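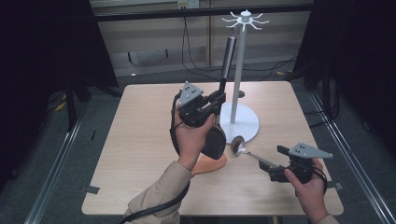 Unit 4: Stability of free-standing objects

Notes by Zsófia Kerekes

An object on a level surface stays upright while the vertical line through its centre of mass falls inside its base. For a round base of radius r and a centre of mass at height h, the tipping angle is given by tan θ = r/h.

Adding a load at height raises h. If the load is off the axis, it also moves the centre of mass sideways by md/(M + m), where M is the mass of the stand, m the load and d its distance from the axis. The smallest tipping angle is then on the loaded side.

Friction is ignored until Unit 5.

Exercise sheet 3 is due in at 4 pm. Hand it to Nigel Nuttall and show all working.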